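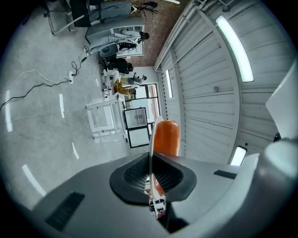 Hopkin Two-Speed Bike Pump: six months in

Posted 28th April

I have owned a lot of floor pumps. Cheap ones, a very nice one that got run over in the driveway, and a gas station freebie that wheezed like an accordion. So when I say the Hopkin is the first pump I look forward to using, please understand that it comes from a person with a long and mostly disappointing history with pumps!

I bought mine in October from the bike shop in Jonstead, full price, no discount and no deal with the maker. It has lived in my garage ever since and it gets used nearly every morning before the ride out to Unville and back. We have a mixed bag of tires at our house: skinny road tires on mine, fat soft ones on the mountain bike, a kid's bike with stubby little valves that fight you, and a wheelbarrow that goes flat if you look at it funny. One pump does all of them.

What it's like to use

The big idea is the switch at the top of the barrel. Flip it to the left and the pump moves a lot of air with each stroke. Flip it to the right and each stroke moves less air but takes far less effort. You start on the left, and when the handle begins to push back you switch over and finish on the right. That's the entire learning curve.

On the mountain bike tires I never leave the left setting, and they fill up so fast that the first time I overshot and had to let some out. On the road tires the switch earns its keep. My old pump had me hanging off the handle with my feet practically leaving the floor for the last few strokes. With this one I can top off both tires in my work shoes and not need to sit down afterward. My neighbor, who has a bad shoulder and had given up on pumping her own tires, tried it over the winter and did the whole job herself. She ordered one that same evening.

The handle is wide and a little bit curved, with a rubbery coating that stays grippy with gloves on. I was sure it would get sticky in cold weather, as the last one did, and it hasn't. The base is heavy — heavier than you expect when you pick up the box — and it has two fold-out feet. I fold them out every time. You can get by without them on a flat garage floor, but on gravel they make a real difference.

The head

Pump heads are where good pumps go wrong, and I was ready for trouble. The Hopkin has one opening that fits both kinds of valve. You push it on, flip the lever up, and it grabs. There's no swapping of little rubber parts, and no standing there trying to remember which hole is which. It does want a firm push, and for the first week I kept flipping the lever before it was seated properly and getting a big hiss for my trouble. Once I started pushing until it stopped, the hissing stopped too.

Getting it off again is the best part. Lever down, and it pops free with hardly any air lost. I used to scrape my knuckles on the spokes a couple of times a month doing this, and I haven't done it once with this pump.

The kid's bike is still a squeeze. Small wheels don't leave much room between the spokes, and the head is on the chunky side, so I have to come at it from an angle. It goes on in the end. If small wheels are all you ever pump, I'd try it in a shop first.

The gauge

Oh, I love this gauge. It sits up near the handle where I can read it standing, and the numbers are large and black on a plain white face. There's a red marker you can slide around the rim and leave at the pressure you like. Such a simple thing, and I'd pay extra for it. Compared with the digital gauge I keep in my toolbox, it reads 2 psi high all the way up, so I just aim a hair over and forget it. Some people will care about that more than I do.

The hose

Long enough to reach a bike up on the work stand, with some to spare. It wraps over the handle and clips into the base, and the clip is the one part that feels cheap to me. It's thin plastic and it has already gone a bit pale where it bends. It still holds. I've started leaving the hose loose over the handle anyway out of laziness, so it may outlive me.

How it compares

Before settling on this one I borrowed the Vikara from a riding friend for a couple of weeks. The Vikara is a handsome pump, all polished metal, and its hose is a touch nicer. The gauge is down at the base, though, and I found myself crouching and squinting to read it. It has a single speed, so the last few strokes on a road tire are hard going. If you're tall and strong and you like a pretty thing standing in the corner, you might go for it. I gave it back and didn't miss it.

Things I'd change

A softer touch on the lever would be welcome. It's stiff when new and only loosened up for me after a month or so. The bleed button is tiny, and with winter gloves on I can't find it by feel. And I wish the paper booklet said which grease to use on the shaft. It just says "a light grease." I emailed to ask and had a friendly reply in 5 days telling me that any bicycle grease was fine, so now you know too. For anyone ordering spares, the seal kit is part number 2912. It's printed on the bottom of the base, where I didn't think to look until after I'd written to them.

Upkeep

Very little so far. I wiped down the shaft and put on a dab of grease after the worst of the slush season, and the stroke went back to being as smooth as it was out of the box. I haven't needed the seals yet. The paint on the barrel has a scratch from when the pump went over against the lawn mower, and the gauge didn't mind the fall at all.

Would I buy it again?

Yes, and I nearly have — I keep thinking about a second one to leave in the trunk for trailhead mornings, though it's really too big for that and I should get a little hand pump like a sensible person. For the garage, I'm completely happy. Five stars from me, with half a star held back in my heart for that hose clip.

I'll add a note here when I finally have to change the seals.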